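Kingi asks retailers to stop calling every small bag "packable"

Flallholm, 25 Oct 2020

Kingi, the bag and headwear workshop in Flallholm, is publishing the results of its October packing trials, along with a plain admission that it didn't believe its own sales copy when the trials began. The trials looked at soft black fabric bags and caps of the kind people take on short trips, and at whether either one is as easy to pack, empty and put away as the hangtags claim.

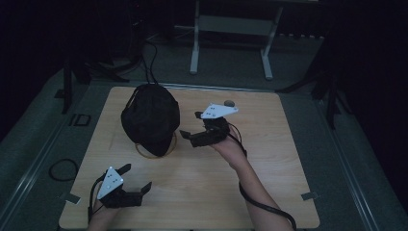
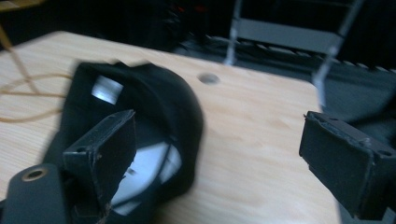
A black fabric bag and, in the second photo, a black baseball cap lying upside down, both on a light wooden tabletop.

What was tested

Kingi collected 218 claims from its own catalogs and from those of shops that carry its goods. They were short phrases, mostly, such as "folds to nothing" and "keeps its shape." Everaldo Quintana, who runs product review at Kingi, threw out every claim that couldn't be checked on a table by an ordinary person with ordinary patience. That left 71.

"I expected to lose a few," said Quintana. "I did not expect to lose two thirds of the catalog. Half of it was mood. What does 'travels light' mean when the bag is empty?"

The remaining claims were put through 210 handling sessions. Each session used a soft bag, a cap, or one of each, and ended when the item was packed or the person packing it gave up. Giving up was allowed and was written down.

What the company found

Soft bags did well at being stuffed into other things and badly at almost everything after that. A bag with no frame slumps as soon as it is set down, and the opening has to be found again every time. Kingi has sold this as a feature for years under the word "relaxed." The word is coming off the tags.

Caps were worse. The usual advice is to turn the cap over and fill the crown with socks so the dome holds up in a suitcase. It works if the socks stay put. In a half-empty bag they didn't, and testers ended up with a bent crown and loose socks. Pushing one side of the crown into the other took less room, but several testers disliked the crease it left. Kingi will no longer describe any cap as crushproof.

Only 8 of the claims will be printed on tags next season without changes. The rest will be reworded or dropped.

A second opinion

Plakon, which supplies fabric to Kingi, was shown the results before release and is not fully persuaded. Emanuel Iordache of Plakon said the sessions were short and the suitcases were all one size.

"A tabletop tells you how a thing behaves on a tabletop," said Iordache. "I would like to see the same bag after a month under an airline seat. Until then I'd call this a decent start — and I would say that about our own fabric tests too."

Kingi accepts the point. A longer wear trial is planned, though the company is not giving a date it may have to take back.

Availability

The new tags will appear first on the Ceterari line of soft bags and caps. Prices do not change. Shops holding older stock may keep the old tags on or ask Kingi for replacements at no charge. The full list of dropped claims is available from the Kingi office in Flallholm on request.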